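Last updated: 2023-07-15
Print this page | E-mail to a friend
Filed under: Sewing corner, Small repairs, Tools on test

Sorting small things with a hand-held gripper: tips after 30 evenings with the Prosari kit

I have bad thumbs. Picking up a needle case or a spool from a table is for me not a small thing, and when the Horholm shop began to offer the Prosari hand gripper for home use, I ordered one. The kit contains 2 grippers, a set of spare pads, a small screwdriver and a booklet. There is also a table arm from the same maker, which repeats the movements you have made with the hand tool, but I have only tried the hand part at home. I write down what I learned, so that others can use it in the sewing room and in the kitchen.

Prepare the place first

Put a cloth under everything. On a bare table the small round things roll away as soon as one finger of the gripper touches them, and you will chase a spool to the floor many times. A bed sheet folded in two is good, also an old baby blanket. The cloth must not be stretched tight. A little softness lets the tips of the fingers go under the object.

Leave a free space as wide as your palm between the things. If they lie too close, the second finger will push the neighbor away before it reaches what you want. I wasted the first evening on this.

Mind the sun. In strong light from the side it is difficult to judge how far the pads are from a white or cream object. I work now with the curtain half closed, or I turn so that the light comes from behind my shoulder.

Thread and other round things

Thread is the best material for practice. Stand the spool up if it can stand, come from the front with open fingers, and close slowly until both pads touch. Stop there. Many people press more to be sure, and then the outer threads slide down over each other and you have a knot next time you sew. The ribs in the pads hold enough by themselves.
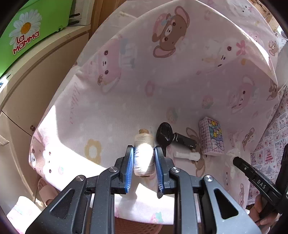 If the spool is nearly finished, hold it lower, where there is still some thread left on it. The cardboard core alone is slippery and can bend. For big cones of 700 meters I use both grippers, one on each side. My first cone fell on my foot, so please practice this one sitting down.

Spoons, tubes and packets

A spoon should be taken by the handle, close to the bowl. At the end of the handle it turns around in the pads and whatever is in it goes on the table. Shiny things need a bit more pressure than dull things. For lipstick tubes, pens and similar I put the gripper across the middle, never on the cap.

Small packets are easy if you take them by the narrow sides. Plastic film and wrapping strips are the hardest. The pads close over them and come up with nothing. Fold the strip once with your free hand, or push it against something heavy until it makes a ridge, and then take the ridge.

Keeping the pads clean

Lint from cotton goes into the ribs and after a week the grip becomes weak. Brush with a dry toothbrush. Once in a month wash the pads in lukewarm water with one drop of dish soap and let them dry overnight – do not put them on the radiator, the edges of mine became hard this way in March.

The pivot pins want no oil if you work with fabric. I made this mistake and got a gray spot on a pillowcase. Whitlock stain soap took it out after the second wash.

Is it worth the money?

The maker promises 300 hours of use before the pads must be changed. I can not confirm this yet. The hinges feel solid and there is no play in them until now. What I do not like is the weight, because after half an hour my wrist asks for a pause. The booklet is also too short and has no word about fabric or thread.

I compared it with the Stimadow reacher that my neighbor has. The reacher is lighter and much better for things on a high shelf, but its jaws are too wide for a spool. For work on the table I would choose the Prosari again. For one gripper only the price would be easier to accept – Horholm sells it just as a pair.

If you order, ask for the softer pads at once. They cost the same, and the harder ones left marks on my wax chalk. The chalk I now pick up with a teaspoon, as before.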